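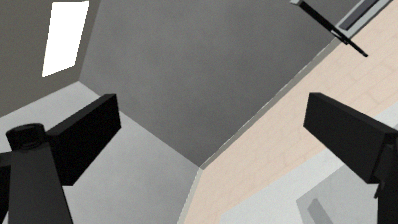 **Toltus – Shared Arm Practice Group**
Minutes, July 16, 2025

Chair: Shu-fen Kwan
Minutes: Kam-wah Hung
Also present: simulation, controls and data review leads; Triltcombe site by phone
Apologies: Drudotby liaison

**1. Minutes of the February meeting**

Accepted with one change. Under item 3, "operator" should read "session lead" in both places. KH to correct the copy on the shared drive.

**2. Matters arising**

The naming rule for saved sessions has been in use at both sites since February. Triltcombe still has older sessions under the old names and asked if they have to be renamed. Agreed that they don't, as long as the index lists both names.

The question of who signs off a change to a base position is still open. See item 4.

**3. Practice rules for two-arm work, draft 4**

SK went through the draft section by section. Most of the discussion was on sections 2 and 5.

Section 2, shared work area. The draft says that each arm has a home side and that the area between the two bases is shared. Controls asked for the shared area to be written down for each layout. Two layouts can have the same bases and still leave very different room once a box or a stand is placed. Agreed. The layout sheet will get a line for it.
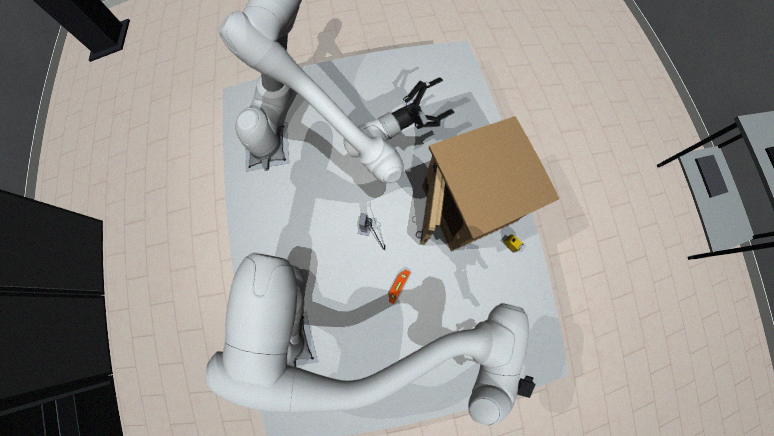
*Fig. 1. Two-arm layout on the mat, with the wooden box, the orange level and small items.*

Triltcombe asked if hand tools on the mat count as obstacles or as task items. Wording agreed: anything named in the task sheet is a task item, and everything else is an obstacle and has to be listed before the session starts. A tool can't change from one to the other partway through a session. If it needs to, end the session and start a new one.

There was a longer discussion on whether one arm may pass over the other. The draft forbids it. Controls thought this was too strict for simulated work, where a contact costs a reset and nothing more. SK's view was that the rules should be the same in simulation and on hardware, or people will carry the wrong habits across. The ban stays in for now – controls may bring a written proposal for a simulation exception to the next meeting.

Section 5, wrist views. Data review has been through 3,228 of the 4,000 sessions in the current set. Of those, 881 were marked "view unclear" by at least one reviewer. Reviewers are not using the mark in the same way. One reviewer uses it whenever the task items are out of view, and another uses it only when the arms or their shadows make it hard to tell where an edge is.

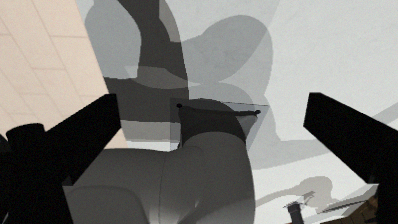

*Fig. 2. View between the open fingers, with overlapping shadows on the pale surface.*

Agreed to split the mark in two:

- **Out of view** – no task item can be seen between or beyond the fingers.
- **Hard to read** – the view takes in the work area but shadow, overlap or another arm hides the detail the reviewer needs.

Both marks may be used on the same session. Neither is a reason to drop a session on its own. The 881 will be marked again under the new wording before the remaining sessions are reviewed. Data review asked for a second person to help with this and SK will raise it with the Triltcombe manager.

Section 6, lighting. No change. The suggestion to turn shadows off for review was not taken up. Reviewers should see what was saved with the session.

**4. Changes to base positions**

Two cases were reported where a base had been moved between sessions and the layout sheet was not updated. Both were found by the Fu checker, which compares the saved layout with the sheet. KH noted that the checker is only run once a batch is finished, so the error can sit in every session of the batch.

Agreed:

1. The checker is run at the start of each batch as well as at the end.
2. A base change needs the name of the session lead and one other person on the sheet.
3. A batch with a mismatch is held until the sheet is corrected. It isn't to be deleted.

**5. Drudotby comments**

Received by email and read out. They would like the section on stopping a session moved to the front of the rules. Agreed, it becomes section 1 and the rest are renumbered. They also asked for a shorter version for new starters. Left for next time.

**6. Any other business**

Triltcombe asked for the layout sheet in a form that can be filled in on a tablet. KH will look at it.

**Actions**

| Action | Who |
|---|---|
| Correct February minutes | KH |
| Add shared area line to layout sheet | KH |
| Proposal on simulation exception (optional) | Controls |
| Write up the two new review marks, send to reviewers | Data review |
| Ask about a second reviewer | SK |
| Set Fu checker to run at batch start | Simulation |
| Issue draft 5 with new section order | SK |
| Tablet version of layout sheet | KH |

Next meeting: date to be set once draft 5 is out.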